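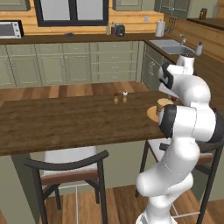

Thread on Gorkell's pressing numbers after the Clisero match. I logged every defensive action in their first 13 home games, 724 in total, and sorted them by where the ball was when the press began. The shape has a hinge in it. Think of the arm in the render: a long lower segment, a bulky elbow, then a forearm that curves back the other way. Gorkell's left side bends like that. The fullback steps up, the winger holds the outside, and the eight folds in behind.

2/ Of those 724 actions, 117 ended with Gorkell winning the ball inside the attacking third. Most started from a back pass to the opposing center back. Very few started from a throw-in, which surprised me.

3/ Vitória Coelho is the trigger. She goes when the center back's first touch is on the wrong foot. If she goes early, the line behind her is late and there are 20 yards of grass in front of the back four.

4/ That is how Clisero scored. Coelho jumped, Jadoon stayed, one pass through the gap. Teresa Tavares had time to look up twice before she shot.

5/ Second half was different. Salgado dropped five yards deeper and the gap closed. The cost was at the other end – only two shots from open play after the break.

6/ Correction to post 2: a couple of you asked if free kicks count. They don't. Restarts are out unless the ball has been played at least once.

7/ Cuadros away on Tuesday. They go long from the keeper, so I expect the press to matter less and second balls to matter more. Will log it the same way and add it to the sheet.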